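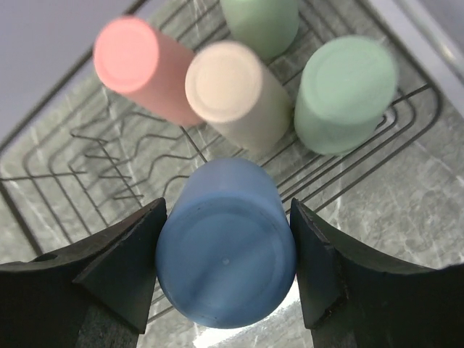

Soft Colors for a Small Room

When I moved to Sanstead in March, I wanted no more bright plastic in the play corner. A friend from Rivstead told me to look for powder colors, and now I understand why. Light blue beside pink and cream is calm for the eyes, and a matte surface does not shine under the lamp.

Cylinders are also good for small hands – they stand, they roll, they make a tower. I keep 30 of them on a low shelf, without a box. In the evening my daughter sorts them by color, and the blue ones always go first.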